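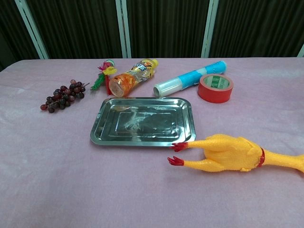
Table at the partition, first layout.

The rule of the sale was that each lot had to be written up before it could be moved. Fernanda Bettencourt had written the rule herself, for the Drullari house in Lagos, and she saw no reason to suspend it for a table.

She wrote: Lot 752, contents of one table. Cloth, pale pink, creased. Tray, stainless steel, rectangular, raised rim, stepped pattern pressed into the base. Grapes, artificial, one bunch, dark red to purple, on a thin brown stem. She stopped there and looked at the feathered thing behind the corner of the tray.

The form had a box for function. For the tray she had put "serving." For the grapes she had put "display." For the feathered thing she put a question mark, crossed it out, and wrote "toy or ornament, green, with red, pink and yellow parts." The box was small and the last word ran over the line.

"You could leave it off," said Pivon. He had come in through the gap in the partition with the tape measure. He did the furniture. Furniture had dimensions and a condition grade from 2 to 5, and he was usually finished by lunch.

"It's on the table."

"So is a bottle of something orange. Are you going to sell that?"

She had already entered the bottle. Plastic, yellow cap, orange-yellow drink, lying on its side. Under function she had written "drink." Under condition she had written nothing, as she had no grade for a drink. The roll of cling wrap beside it had gone in as "household, blue and white." That one had taken less than a minute.

Pivon measured the table along the long side, then lifted the hem of the cloth to look at the edge. He put the hem back where it had been. He had worked with her for four years and knew that the cloth was part of the lot.

"The nephew says she laid it out every December," he said. "Same table. He says nobody was allowed to sit at it."

"Does he say what it was for?"

"He was a child. He says there was fruit he couldn't eat."

Fernanda wrote "see nephew" in the margin and underlined it. The instructions for the form, which were also hers, ran to two pages and covered missing lids, odd gloves, single shoes and books with names in them. Objects laid out together on purpose came under paragraph five. They were to be kept together if the purpose was known. If the purpose was unknown, they were to be separated by material.

She applied the paragraph. By material, the tray went with the kitchen metal. The cloth went with the linens. The bottle and the wrap went into the carton for general disposal, and the grapes went to decorative, where there was already a carton of wax pears. The feathered thing went nowhere. It had no entry under material because she could not say with confidence what it was made of, and paragraph five did not provide for that.

She leaned over the tray. The polished base gave back the light of the room and some dark shapes, in pieces, broken by the steps of the pattern. She moved her head to one side and the shapes moved. The tray was set at a slight angle to the table edge. In a house where every picture had hung level, that was worth recording, and she recorded it.

"Solo's truck is coming at four," Pivon said. "They want the kitchen metal first."

"They can start with the pans."

"The tray's on their list."

"The tray is on my list. It goes on theirs when I sign it."

He wrote down the height of the table and went back through the partition. She heard him start on the sideboard in the next room, opening each drawer to its stop and closing it again. There was a right way to test a drawer, and he used it every time.

Fernanda turned to a new form. She copied the lot number, then the cloth, the tray, the grapes, the bottle, the wrap. She gave the feathered thing its own line, the same height as the others. In the box for function she made one entry for the whole lot and drew a bracket down the side so that it covered every line.

The entry was "in use." It was not one of the approved terms. The approved terms were on page two, and she had chosen them in September with some care, in alphabetical order. She took out page two, found the place between "hygiene" and "lighting," and added it in pen.

Then she dated the form Dec 29, 2022, signed it, and went to tell Pivon that the table would stay up until the nephew had been called – cloth included.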